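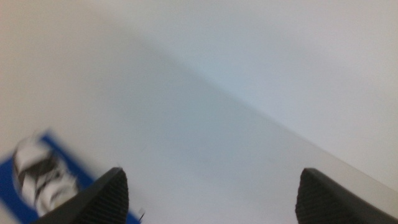 White paint is sold under hundreds of names, and a buyer who orders more of it two years later often finds that the new coat does not match the old one. The present report deals with that problem as it arises in the repainting of shared rooms. It was prepared for the course Materials in Buildings and is based on work in the Tirwood residence hall, where the corridors and study rooms have been painted in several whites over the years. The difficulty starts with the eye. A single white surface rarely looks like one color: a smooth, plain white tabletop can pass from a warm off-white at one corner to a cooler, slightly bluish gray toward the middle, with no line where one ends and the other begins. A painted wall does the same on a larger scale, and a person asked to say which white it is will give a different answer depending on where he or she looks.

Purpose of the Project

The hall office asked the course for advice on touch-up painting. Scuffed areas in the corridors are repaired each summer from cans kept in the basement store, and residents have complained that the repairs show more than the scuffs did. The project group was asked to find out whether the visible patches came from the wrong paint, from aging of the older coat, or from the way the paint was put on. A second request, added in March, was for a short procedure that the hall staff could follow without special equipment.

The group did not study paint chemistry. Questions about safety and indoor air were also left out, as they are covered by another course project.

Background

Most white wall paints contain small amounts of other pigments. A little yellow or red gives what stores call a warm white, and a little black or blue gives a cool one. The differences are hard to see on a chip held in the hand and easy to see when two coats meet on a wall. Sheen matters as well. A flat paint scatters light in all directions, while an eggshell or satin paint sends part of it back toward the viewer, so two paints of the same tint can look different when seen at a low angle down a long corridor.

Older coats also change. Walls near kitchens collect a film of grease, and some oil-based paints turn yellow when they are kept in the dark. The study rooms on the north side of Tirwood have bookcases against the walls, and when these were moved for the project the paint behind them was clearly more yellow than the paint beside them. The group had expected the reverse.

Materials and Method

Three paints were found in the store. The first, labeled Nedarov Interior White, was in flat finish. The second was Horrocks Soft White in eggshell. The third can had lost its label, and the purchase records did not settle what it held. It was included in the tests as "unmarked."

Sample cards were painted with 2 coats of each paint by roller, and a second set was painted by brush. The cards were left to dry over a weekend. They were then taped to the corridor walls at eye level and looked at in the morning, at noon and after dark under the ceiling lamps. Each viewer stood first directly in front of the card and then several steps to one side, and marked on a form whether the card was lighter than the wall, darker than the wall, or the same. Viewers were also asked whether the card looked more yellow or more blue.

A total of 80 forms were handed out to residents, and 70 were returned complete. Incomplete forms were not used. The floor plans supplied by the hall office give the painted wall area of the corridors as 3,042 square feet, and this number was used in the cost section.

Results

From directly in front, the Nedarov cards were judged the same as the wall more often than any others in the first-floor corridor. The Horrocks cards did best on the upper floors. This suggests that the floors were last painted with different products, although no written record of that was found. The unmarked paint matched nowhere and should be discarded through the county drop-off.

From the side, results were less even. Brushed cards were picked out more often than rolled cards of the same paint. Brush marks run in one direction and catch the light, while the existing walls have the light pebbled texture left by a roller. Several viewers wrote on their forms that the color was wrong when the card had in fact been painted with the paint they had called a match on the rolled sample.

Time of day had a strong effect on the yellow and blue answers. In the morning, cards near the east windows were described as yellow, and the same cards were described as gray after dark. The form should have included a box for "cannot tell." Some viewers wrote this in the margin, and the group had no agreed way to record it. These forms were counted as complete.

Cost

Repainting all of the corridors would remove the mismatch between floors. A price was requested from the supplier, Brirura, but the quotation covered labor and materials together and could not be split for this report. It has been passed to the hall office in full. Repainting single walls from corner to corner, in place of spot repairs, would use more paint each summer but would not require a contractor.

Recommended Procedure

Wash the wall with mild soap and let it dry before deciding that it needs paint. Many of the marks seen in the first-floor corridor came off with washing.

Use Nedarov Interior White on the first floor and Horrocks Soft White on the floors above. Write the floor number on the lid of each can.

Apply touch-up paint with a small roller. Where the damaged area is larger than a hand, paint the whole wall to the nearest corner or door frame.

Check the result in daylight and again under the ceiling lamps, from the front and from the side.

Limits of the Work

The viewers were all residents and knew that paint was being tested, so they may have looked for differences they would otherwise have passed by. No color meter was available. The stairwells were not tested, as they were closed for handrail repairs during the viewing period, and the procedure should be tried on a small area there before it is used.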